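Teaching a Robot to Pick Up the Laundry

22nd November

47 shares | 12 comments

Ask people what they want a robot to do at home and most of them say laundry. Cloth is one of the hardest things to teach. A cup has one shape. A shirt has a new one every time it is dropped.

Thygesen, a small company that trains software for household robots, has spent the year collecting examples from people. The workers don't drive a robot. They pick up a pair of hand-held grippers and do the job themselves, and the recordings become lessons for a machine later. The project is called Clesine, and its target is 2000 recordings of cloth handling by March.
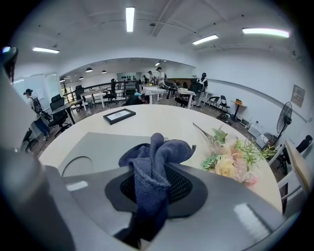 The work is slow on purpose. A person learning the grippers has to give up using fingertips, and most people rush at first. Cloth also gets in the way of the tool. A blue-gray piece bunched over the gripper hangs in folds and covers part of it, and the software has to cope with that. Other things stay on the table too, such as the roses and the picture frame, so the robot won't expect a bare surface.

Each gripper carries a small camera and a white cube with printed black-and-white markers. The markers help the software work out where the hand is in the room. When a marker is hidden for too long, the recording is thrown out. Of the first 275, a good number went that way.
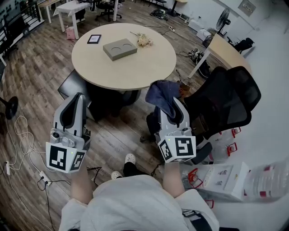
Chairs have turned out to be harder than tables. The fabric slides off the back, or the gripper catches the chair along with it. Workers are told to start again if they pull the chair out of place.

Bemer, which builds the arms that will use the lessons, expects to test them on towels first. Shirts come after that. Socks are not on the schedule.

12 comments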